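The case for the paper liner

Most advice on sorting small electronic parts begins with the containers: how many compartments, what colour, whether they stack. I think this is the wrong end of the problem. The surface the parts start from matters more, and it gets almost no attention.

A bare steel tray is a poor surface for reading parts. It reflects the lamp overhead, and a component with bright leads disappears into the glare. A sheet of plain white paper removes most of that. It also gives slightly under the fingertip, so a flat part can be picked up without chasing it to the rim. When the sheet gets dirty it is replaced. The Stilen bench guide spends 9 pages on bin labels and has one line on liners, which I consider a misjudgement.

The objection I hear is that paper holds dust and can carry a static charge. Both are fair. For sensitive devices I would use a proper dissipative mat and accept the cost. For a mixed lot of 53 ordinary parts, the sort that turns up in a Nutsugah surplus bag, paper is adequate.

As for the bins, I favour open ones in a single colour, set in pairs either side of the tray. Colour coding is useful in a storeroom - on a bench, position does the same job with less to remember. Four is enough for a first pass. Anything finer can wait for a second sort, and the Alano cabinets with their tiny drawers are best left until then.
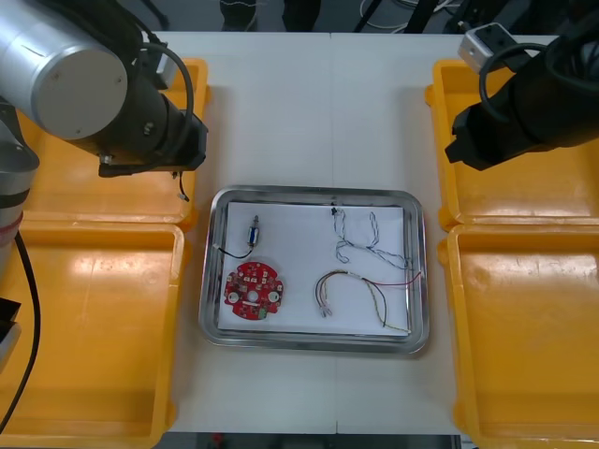

Small electronic parts on a paper-lined steel tray, with two yellow bins on each side.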